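Tritness student cell, bag unpacking task
Ticket opened 2nd February
Component: right arm, gripper control
Status: open, workaround in place
Priority: normal

Summary
Right gripper reports "closed on object" before the fingers reach the package. The Salinas task script then lifts, finds no load and aborts with code 91. Left arm is not affected by the same script.

Steps to reproduce
Home both arms. Load salinas_unpack with default parameters. Set the bag on the left half of the table with the mouth up. Start the run. The fault shows up on the first or second pick, more often with the soft packets than with the stiffer ones.

Expected: fingers close until the current threshold is held, then lift.
Actual: threshold flag is set during the descent, while the fingers are still open.

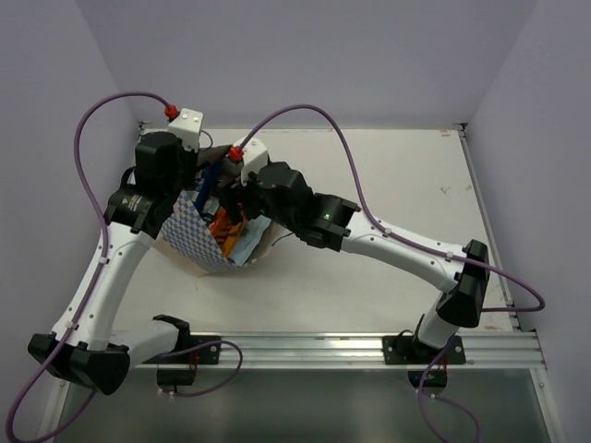

Issue 1198

Right gripper over the bag opening, fingers down, orange package directly underneath. Left wrist is at the upper left edge of the bag. Both purple cables are clipped along the forearms, two clips each, and arch over the wrists.

Checked so far
Reseated the red connector on the right arm. No change.
Swapped the gripper config files between left and right. Fault stays with the right arm, so the config is probably fine.
Ran the descent with no bag on the table. Flag did not set in any run.
Ran the descent into the bag at half speed. Flag set later but still early.
Logged motor current in Camora at the full rate. There is a short spike when the wrist passes the rim of the bag. The filter window is 2 samples, too short to reject it.

Workaround
Raise the filter window in the right arm profile and ignore the flag until the descent is complete. Restart the Camora service after editing or the old value is kept. With the delay set to 2000 ms the script gets through the pick, but cycle time is too long for the class demo.

Still to do
Compare cable slack on both arms at full reach. The right loop may be pulling on the housing at that wrist angle.
Repeat the test with the Cudero bag model loaded, rim height corrected.
Check whether the December firmware changed the default threshold. The release notes mention current scaling but give no values.

Do not close until the demo script passes without the delay.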